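3.2 Layout of the worktop items
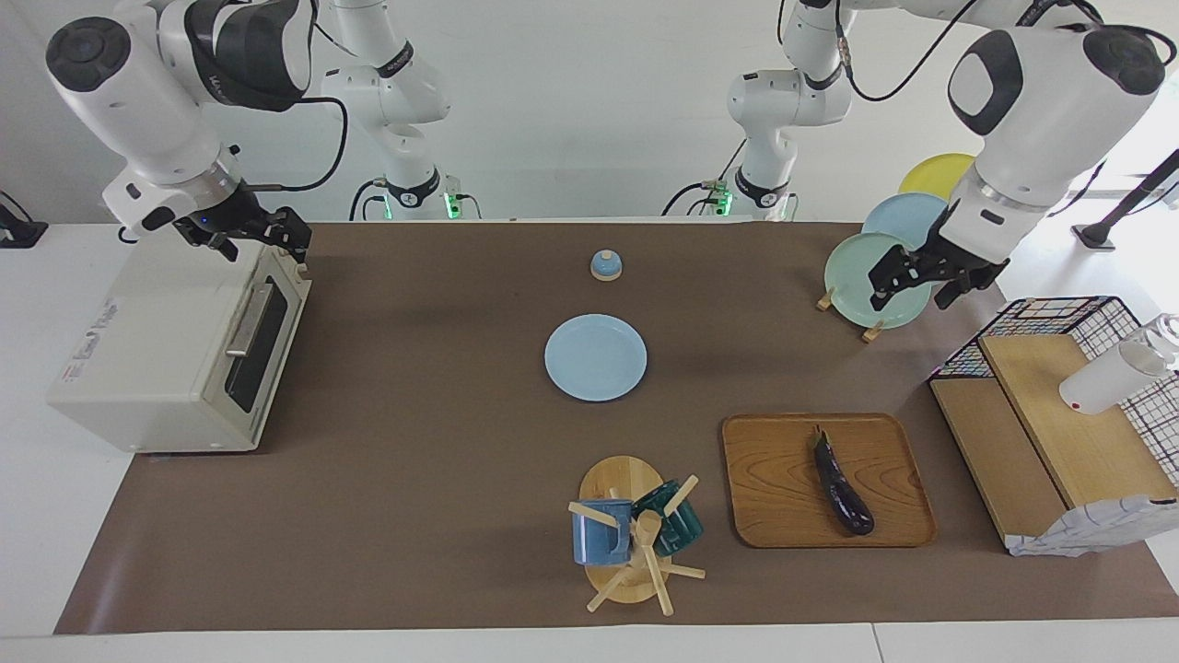

Figure 2. Tabletop arrangement of kitchen items on a brown paper mat, with toaster oven (left), mug tree (front centre), tray and drying rack with plates.

The second part of the study concerns where everyday serving items are placed on a shared surface, and how far that placement follows the order in which the items are needed. The arrangement in Figure 2 belongs to the group we call mixed layouts, in which an appliance, storage pieces and loose tableware stand on the same table. Mixed layouts were chosen for detailed treatment because they resemble the small serving counters surveyed at Drovgate and Fastotbridge more closely than the single-purpose layouts of Section 3.1.

Items were divided into holders and held items. A holder is any piece whose main use is to keep other pieces in a known place or position. In Figure 2 the mug tree, the drying rack and the rectangular wooden tray are holders, and the mugs and plates are held items. The toaster oven was coded separately as an appliance. The call bell fits neither class and was coded as a signal item, following the scheme set out by Haworth in the Haslam pilot.

Position was recorded by zone. The table was divided into left, centre and right, and each of these into front and back, giving six zones in total. An item lying across a boundary was assigned to the zone containing the greater part of its base. Paper mats were ignored in zoning, as their edges do not always match those of the table and had led to disagreement between coders in the pilot.

Under this scheme the toaster oven falls in the left zones. It is turned at an angle, with the glass door towards the right, and its door handle runs across the top of the door. Orientation matters here for a practical reason: a door of this type needs clear space in front of it, and a layout that is tidy when the door is shut may be poor when it is open. We therefore recorded door direction for every appliance and treated the strip of table next to the door as reserved, whatever the zone in which it lay. The depth of the reserved strip was set at 30 cm for all appliances.

Mug storage was coded by type (hung, stacked or standing) and by the direction of the opening. On the mug tree in Figure 2 both mugs are hung, one on each side of the central post, with the openings facing outward. Hung storage takes up little of the table relative to the number of pegs, but the reach of the mugs beyond the base has to be allowed for. The footprint of a mug tree was accordingly taken as the circle enclosing the mugs and pegs, and the base alone was used only when the tree was bare. Catterall's earlier measurements used the base in all cases, and his footprints for this class of holder are smaller than ours.

Plates present a different difficulty. One light blue plate lies flat near the middle of the table, apart from the stack in the drying rack. In the coding scheme a plate lying alone is a set item -- one that occupies a place where food might be served -- and a plate in a rack is a stored item. The distinction depends on position only and makes no claim about use. A plate found on a tray was coded as set if it lay alone and as stored if two or more were piled together.

The tray, to the right of the mug tree, has rounded corners and raised edges. Trays of this shape were measured across the outside of the rim, although the usable area is that within it. For comparison with flat boards, which have no rim, the inner area was also recorded and is the figure used in Section 4. Where handles were present they were left out of both measurements.

The call bell stands near the centre back, behind the single plate. Signal items were placed at the back in most mixed layouts in the survey, and at the smaller Fastotbridge counters they were often hard to reach without passing a hand over the tableware. We recorded this as a crossing. A crossing was counted once for each set item lying on the straight line between the signal item and the front edge of the table, taken at right angles to that edge.

Coding was carried out by two coders working separately from the zone sheets, with differences settled by discussion. Agreement was high for holders and appliances. It was lower for set items, chiefly where a plate lay close to the line between front and back zones. Roughly 8 per cent of item positions were recoded after discussion -- most of them plates -- and the Zovora layouts, which were drawn up on a narrower table, were then rescaled before being added to the main set.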